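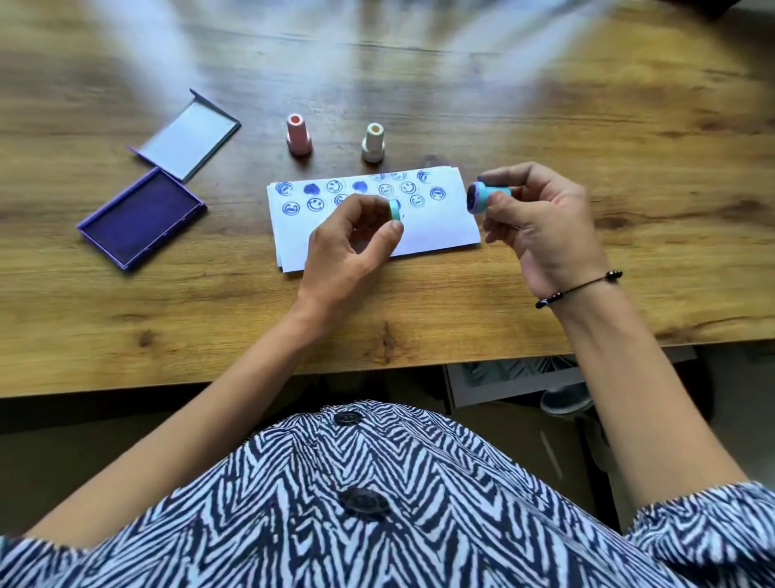 Stamp tests, violet ink. Smileys and solid hearts.

April, morning, table by the window.

Going through the small stamps before we settle which ones go in the Nomari kits. Cesinden wants 200 reward slips per kit in one color, so everything is being tried with the same violet ink on plain white paper.

Smiley: good when inked lightly. Eyes and mouth stay open. With too much ink the mouth fills in first, then the whole face goes. Straight down and straight up, no rocking.

Heart: prints as a solid shape, so it hides heavy inking better. Edges get soft if the pad was pressed hard.

Swirl: not happy with it. The one on the top sheet is partly faded toward the edge of the paper. Try again on a single sheet over a hard surface — the stack gives a little, and I think that is part of the trouble.

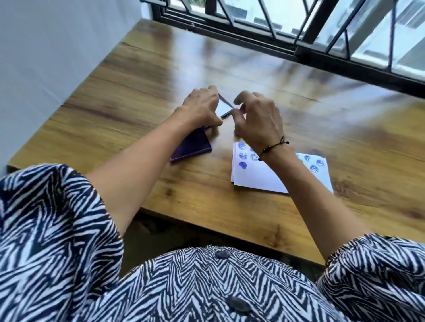

Small white card with the dark purple edge, pad and test sheets alongside.

Card stock is still open. Harries can do 7 cm squares or the 9 cm strip. I would go with the strip, which takes 6 smileys in a row with room for a name underneath.

Pad notes: tap twice, don't grind the stamp in. Close the lid between rounds or the surface dries out. Wipe the rubber on scrap before changing designs. 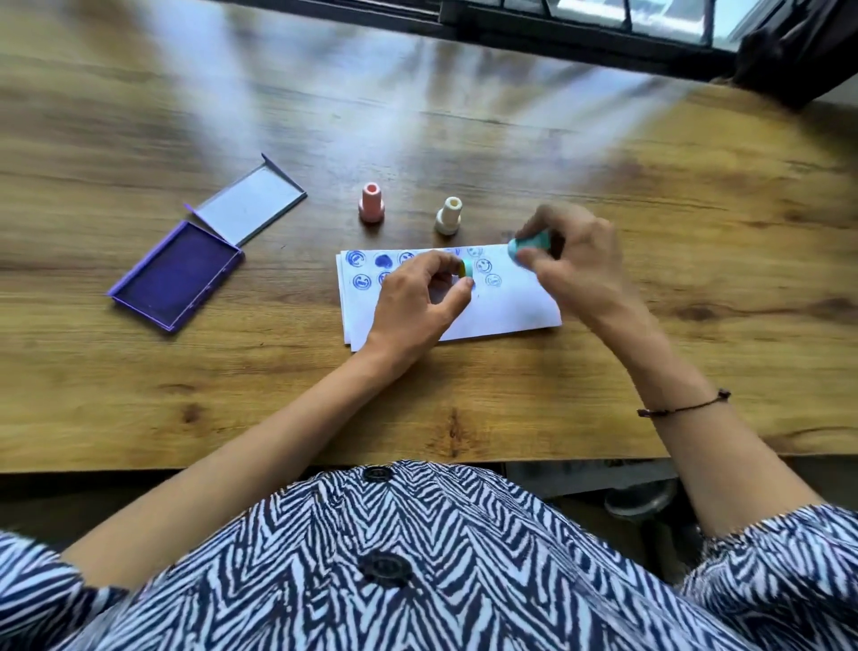
Handle colors are no guide to the design, so check the face before inking. Should put a sticker on the top of each one. The cream one has a shallow hollow in the top that would take a small round label.

To do:
redo swirl on one sheet
ask Nusarden about a refill bottle in the same violet
leave a test sheet overnight and rub it with a thumb
drying time on coated card, about ten minutes as a first guess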